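Keeping small things in order at home

In our apartment the small things were always the biggest problem. Keys, buttons, batteries, stamps, the little screws which remain after a shelf is finished. I collected these tips during two years in a kitchen that is also my workroom, and my neighbor Svenja Mühlbauer has corrected some of them.

Start with one drawer only. Take everything out and put it on an old newspaper. Wipe the drawer with warm water and a drop of dish soap, and leave it open until the wood is fully dry. I do this on Monday evening, when the trash goes out the next morning.

Old batteries should not lie together with coins or keys. Put a piece of tape over the ends and bring them to the collection point at the next shopping trip.

Felt is very useful and costs little. Glue it inside a drawer and the spoons will not make noise. Glue it under chair legs, but clean the legs first with rubbing alcohol, otherwise it falls off in one week. For dust on felt, use a dry clothes brush and always go in one direction. Water makes it hard. 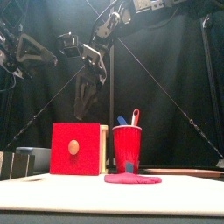
Small wooden box with a red front and a round knob, next to a red plastic cup.

A wooden knob that turns in the hand can be repaired without new parts. Unscrew it, put a toothpick with wood glue in the hole, break it off even with the surface, and wait overnight. Then screw the knob in again, slowly. Pin-yu Yau wrote to me that a wooden match works as well, if you cut off the head.

Plastic cups which smell of old tea: fill them with warm water and one spoon of baking soda, and let them stand for 9 hours. Rinse two times. Please do not use the rough side of the sponge, the scratches will hold the next stain.

Labels come off more easily with cooking oil. Rub it on, wait ten minutes, then push with your thumb or an old plastic card. Wash the oil away with soap before you put a new label.

Next month I will write about jar lids and how to loosen them.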